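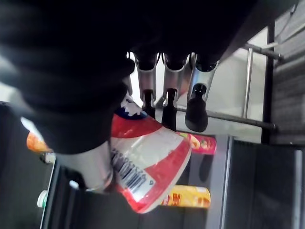

**Flendent to open its snack corner to the public this May at the Lovgate building**

LOVGATE — Anyone who has ever stood in front of a rack of chips for far too long, hungry and completely unable to choose, will understand why we are so pleased to share this news. Starting on the first Saturday in May, Flendent will open the doors of its new snack corner on the ground floor of the Lovgate building, and everybody is welcome, whether you work upstairs or are simply passing by on your way to the bus.

The corner began as a shelf for our own staff. Word got around, friends of friends started asking what we had in this week, and before long we were ordering far more than one office could reasonably eat. Over the winter we tried a members-only version, and 251 people signed up for it, many of whom wrote us long and very kind notes about flavors they remembered from childhood or from a trip abroad. We read every one of those notes, and a good many of the snacks on the opening list came straight out of them.

Visitors will find bagged snacks on a wire rack with chrome hooks, in bright wrappers of red and white, pink, yellow and orange. We kept the fixtures plain on purpose, because the packaging does plenty of the talking. Beside the racks there is a stainless steel table for the taller things, the ones that would never sit properly on a hook, and for setting down whatever you have picked out while you make up your mind. 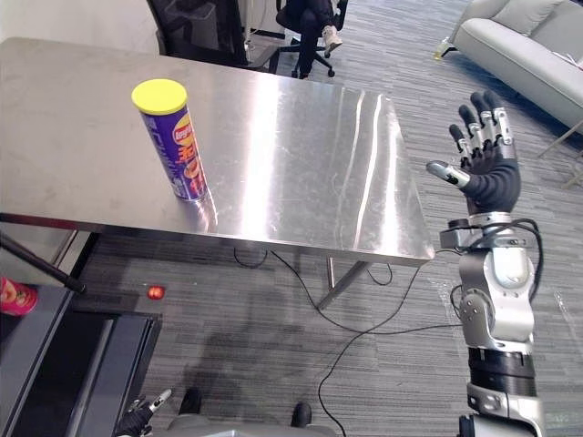 Potato chips in cans have a soft spot in our hearts, and the opening selection includes Lay's in a purple can with a yellow lid and Chinese lettering on the label. Imported flavors will change as deliveries come in, so if you see something you like, it may be wise to take two!

The racks and the ordering system come from Coetzee, our partner on the project, and the shelf labels were printed by Wokier, who put up with a great many last-minute changes from us and stayed cheerful the whole way through. The first order came to 2,426 packages, and around 1,000 of them will be set aside for opening weekend so that people who come in the afternoon still have a proper choice.

Doors open at 10 a.m. on opening day. Tasting sessions last 90 minutes and are free, though we do ask that you sign up at the Lovgate front desk — space by the table is limited. Please let us know about any food allergies when you sign up.

**About Flendent**

Flendent finds and sells packaged snacks from near and far. Press questions may be left with the Lovgate front desk on any weekday.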